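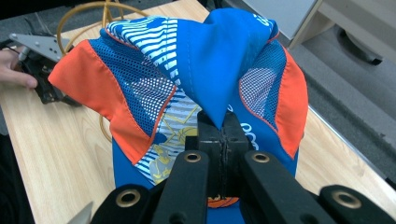
Two hand-held grippers or one small arm? Help me spend 2000 dollars

Hi all! Our makerspace finally said yes to a robotics budget and I'm so excited I can hardly sleep. We want to teach a robot to pick up soft stuff like caps and fold them, and I have 2000 to spend by August. Do I get 2 hand-held grippers from Ovomano and collect demos first, or go straight for a Fornia arm and figure out the rest later? Also, what should I put aside for spares?

Kanchan Pal

Grippers first, no contest! You'll learn so much just from doing the motions yourself, and a cap is a great choice because it never lands the same way two times. I'd hold back 400 for the boring things: pads, screws, cables, a spare set of fingers. Pads above all. Look at how the edges fray on one that looks used.

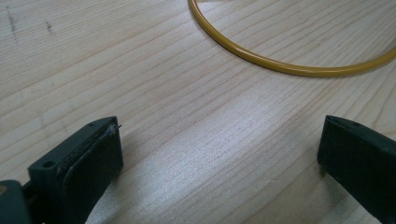

Once yours get like that, change them on both fingers together so the grip stays even. And ask the seller what a pad set costs before you order the grippers (I didn't, oops). Have fun with it!

Zukwood

Agree on the spares, but check whether the fingers will bolt onto the arm you want later. Mine didn't fit and I had to buy an adapter from Claeys. Get the mounting drawing for both and compare the hole spacing, then order.

tablesaw_mo

just get the arm, you'll want it anyway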